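Print this page | E-mail this page

Feltico bench for changing rooms and hallways

Product no. 467. In stock at our Urkby warehouse.

The Feltico is a padded bench without a back and without arms, made to stand along a wall. We sell it mostly to small sports clubs, dance schools and families with children who leave their kit everywhere. It is soft enough to sit on for a long time and firm enough that you can fold clothes on it, and this second use is the one our customers write to us about.

The cover

The cover is a light grey woven fabric with a fine texture. We tried four other fabrics before this one. The smooth ones looked very nice in the showroom, but a sports shirt laid on them was sliding to the floor as soon as somebody sat down at the other end. The woven cover holds the clothes where you put them. It comes off with a zip on the underside and can be washed at 60 degrees. Please close the zip before washing and do not put the cover in the tumble dryer, as it will become smaller and you will have much trouble to put it on again.

The corners are rounded. In a narrow corridor this matters, you will notice it with your knees.

Weight and place

The bench carries up to 300 kg when it stands on all its feet on a level floor. If your floor is not level, turn the two adjustable feet at the back until the bench does not rock. Leave a small gap to the wall, a finger is enough, so that the paint is not rubbed by the cover.

Folding sports shirts on the bench

Maëlys Poulain, who designed the Feltico with the workshop in Lyimo, recommends the following way for basketball and football shirts, because printed letters do not like to be creased.

Lay the shirt with the front side down and pull the hem straight. Bring both sides to the middle, so that the large number stays flat under your hands. Then fold once from the bottom to the shoulders. If the number is very wide, make the side folds smaller and accept a wider parcel. Shirts with striped trim should be folded beside the stripe and never along it. A shirt that has been lying in a heap can be shaken out first, held at the shoulders.

For a full team set, make the pile at one end of the bench and work at the other end. Mwangi Odera from our customer service has done this with his daughter's team during one season and he says the pile should be not higher than the length of your hand, otherwise it falls when the next person sits down.

A blue Lakers shirt with number 23 on the light grey seat, and blue and white sportswear against the wall.

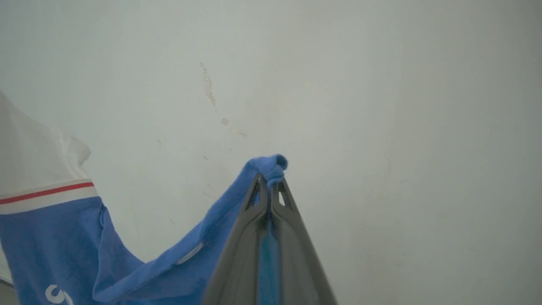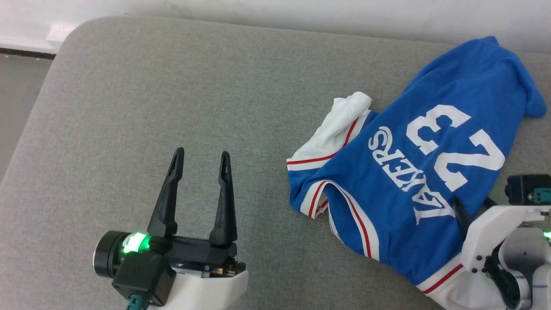

Delivery and spare parts

The bench is delivered in one carton with the feet packed separately. You need a cross-head screwdriver, which is not included. Two persons should carry it on stairs. Delivery inside Urkby is free of charge, for other addresses the price is shown in the basket before you pay.

We have sold some 3,000 benches of this model and we keep covers, zips and feet for all of them. Benches bought before last October have the older feet with a thinner screw, so please tell us the date of your order when you ask for spare feet. If you do not have the invoice any more, your name and postcode are sufficient.

The guarantee is five years on the inner frame and two years on the cover. Stains from ink and hair colour are not included.

Page last changed: 7 August 2012

Shared 12 times | 3 comments

Related products
Feltico spare cover, light grey
Feltico adjustable feet, pair
Javelow wall rail with hooks
Javelow shoe tray, long
Urkby kit bag for team shirts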